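Trallside Penalty Register - read me first
Last updated 11/15/20

Welcome, and thanks for taking an interest in what is, I'll admit, a fairly dry pile of records. Trallside is a tidy set of 1,139 entries covering civil penalties and enforceable undertakings in the gambling and payments sectors, gathered from published court lists and regulators' notices. I started it in April as a favour to my colleagues at Chisholm, who were tired of retyping the same judgments every time a client asked what a late report might cost them.

Each row is one outcome against one licence holder. Where a matter named several companies in the same group, it has been split, so please be careful when adding up totals - the group_id column will keep you honest.
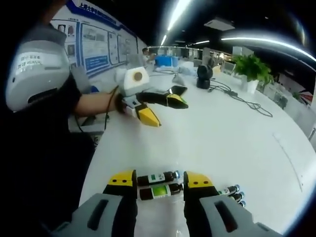 There are seven columns in the main file: entry_id, group_id, licence_type, breach_type, date_filed, date_settled and penalty. Amounts are in dollars as ordered by the court, with no adjustment for inflation and no legal costs included. A blank penalty means the order was silent or sealed, and you shouldn't read it as zero.

The breach_type labels follow the Altenow scheme, which has four top-level groups. Two of them (record keeping and customer checks) overlap more than I'd like, and where a judgment dealt with both I went with whichever took up more of the reasons.

The older Jerura spreadsheets are in the archive folder for anyone who wants to check my working. Their dates are written day first, so convert them before you merge anything. Corrections are very welcome, ideally with the entry_id and a link to the judgment.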